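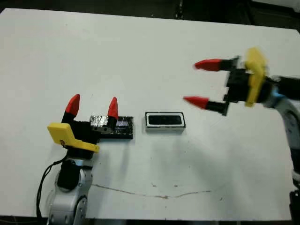 Gristthorpe, February

Our student robotics club has used the Rathore two-arm bench kit since the start of the autumn term, and I promised the other clubs in the region that I would write down what we think of it. I am not an engineer by profession. I teach mathematics, and I look after the club on Friday afternoons together with Gwendolyn Dunleavy from the physics department. So please read this as the opinion of a teacher who must keep a room of students busy until half past five.

The kit comes with two arms, two black grippers with yellow mounting plates, a set of finger tips and the software. We paid 2,720 pounds for everything, including delivery from Drokville. For a school club this is a lot of money. We saved for it during two years, and I was nervous when I signed the order.

What we do with it

Our project this year is a sorting task for the Wanduvthorpe student day. Small flat electronic parts lie on a white table, and the two arms must pick them up and pass them from one side to the other. It sounds easy. The students believed they would finish before Christmas, and now they are more modest.

Flat things are the difficult ones. A cube you can take from any side, but a thin black rectangle lying on the table gives the fingers almost nothing to hold. One of our parts also has crumpled aluminium foil over one end, and it shines, so the students have to think about the lamps as well as the grip.

The grippers

I like them very much. The red pointed tips are easy to see against the white table, even from the back of the room, and this helps when a student wants to explain to the others why a grip has failed. The tips can be changed by hand in a minute. We lost one behind the radiator in the first month and the shop sent a new one without charge.

The gripping force is set in the software with a number from 0 to 200. The manual advises 190 for hard parts. For us this was too strong, and one plastic case got a crack. We now begin low and go up slowly. I wish the manual would say this in its first pages, where a beginner will read it.

The arms

They move smoothly, and at slow speed they are quiet enough that I can talk over them. At full speed I do not like to have students near the table, and our rule is that hands stay behind the tape while an arm is moving. The joints are rounded and so far I have seen no pinched fingers, but I would still keep this rule with any group.

The cable is my main complaint. It hangs in a loop beside the wrist, and on a wide turn it can catch. Ya-wen Hsueh, who is in her last year, fixed ours with two fabric straps, and after that we had less trouble. For this price the straps should be in the box.

Also protect your table. Ours already has a long brownish scratch and a few small marks.

The software

Recording a movement is simple, and a new member can do it in the first lesson. Making both arms work together is another matter. The waiting commands are hidden in a menu called "Advanced", and the help text for them is only half a page. Gwendolyn wrote our own instruction sheet in the end, and I am glad to send it to any club which asks.

Would I buy it again? Yes, but only for a group which has one full year for it. If you need something for a short course of six weeks, take a single arm and spend the rest on spare tips and parts to sort.

Four stars from me. Gwendolyn would give three, on account of the manual.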